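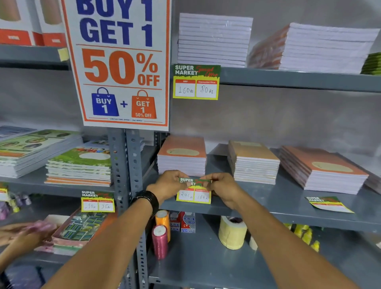
Kulap Sriwong remembers her first week at the Wornuddale store mainly for the tags. She had expected to learn the register. She spent five mornings on shelf edges, she said, and by the end of it she had found 40 tags that disagreed with the register, most of them in stationery.

Search this book Go

Chapter 6
Shelf Prices and Special Offers

A price tag is a short message from the store to the shopper. It gives the regular price, the price today, or both. On many tags these go in two boxes, side by side, with the higher figure on the left. A tag might carry 190 Rs in one box and 95 Rs in the other. The shopper is meant to see the saving without doing any sums, but the sum still has to be right. Half of 190 is 95. Half of 160 is 80. When the figures are handwritten, one careless digit can go unnoticed for days.

Notebooks and paper are a useful place to begin. The packs are flat, they stack well, and a small store may carry several kinds on one shelf that differ only in cover and page count. A tag that slides a hand's width along the edge can end up under the wrong stack.

This chapter deals with three jobs: writing the tag, fixing it in place, and checking it against the price list. We also look at offers of the "buy one, get one 50% off" kind, which cause more trouble at the register than plain markdowns do. A shopper who reads only the largest words on the poster may expect half off a single item. Under this offer, the first item is full price and the second is half price. If both cost the same, the saving on the pair is one quarter.

We will follow the price list of the Daremix store, which has 761 lines, through one change of offers in May. You do not need the whole list. The pages you need are printed at the end of the chapter.

Before you start

Work out the percent saved when a price drops from 246 Rs to 164 Rs. Keep your answer – you will use it again in Section 6.2.

6.1 Writing the tag

Use a dark marker and write the figure first, then the currency. Leave a blank tag blank until you have the price list in your hand.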